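Second gripper or spare fingers? Budget due 4/9/23

pickpenny
We've got 200 quid a month left for the bin picking cell and I can't decide. Do I save for a second gripper or just buy spare fingers? Purkell do a set of 4.

Sarita Dubey
Fingers, every time! We wore through ours by May – the bin walls do it.

boonbox
Disagree. If you're stuck on soft or floppy stuff, new fingers won't help. I'd put the money towards a suction head from Monolon and wait.

pickpenny
It's a proper mix though, which is my trouble (glove, cup, aubergine, little bottle, all sorts in with each other).
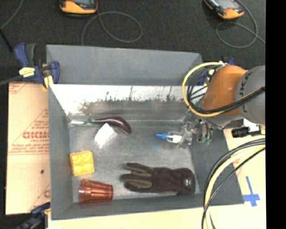
Re: Second gripper or spare fingers?

Sarita Dubey
Suction on a work glove? Good luck :) I'd get the fingers and a couple more clamps.

boonbox
Fair point on the glove. Still wouldn't spend the lot – keep 30 back for cable ties.

Related threads
Rellbridge delivery times
Boonyarit bins, any good?
Used arms: what to check

Contact us | © Rellbridge Forums | Back to top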